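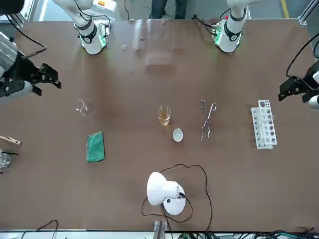

July 9, 2025 – evaporation bench, glassware layout

Set out for the small-batch run: beakers, evaporating dish, crucible tongs, sponge pad. The amber liquid is the Zoltero stock, diluted in 100 mL of water. Target volume after evaporation is 20 mL. Dish goes to the right of the filled beaker so the pour is short.

Rack stays toward the far edge. Green sponge pad within reach of the pour. 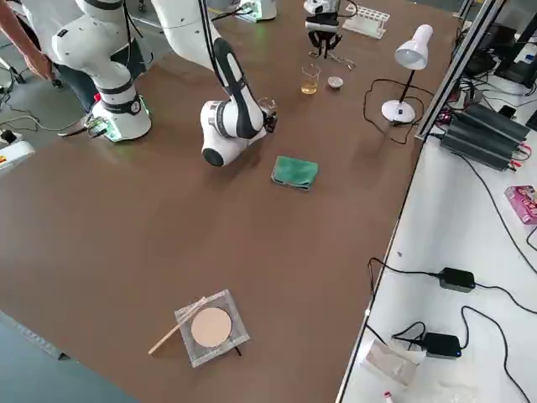
Open points

Maj-Britt Eide wants the dish weighed before and after, to the milligram. Drilto balance needs 30 minutes to warm up. Test tubes not needed until the second dilution, so the rack can stay empty – Oranuch Duangkaew has the clean ones.

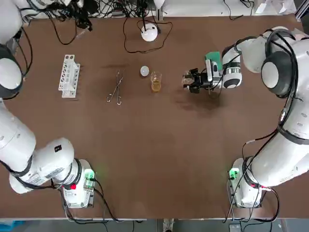
She will label them by batch, same scheme as in February. Check pouring lips for chips before the next fill.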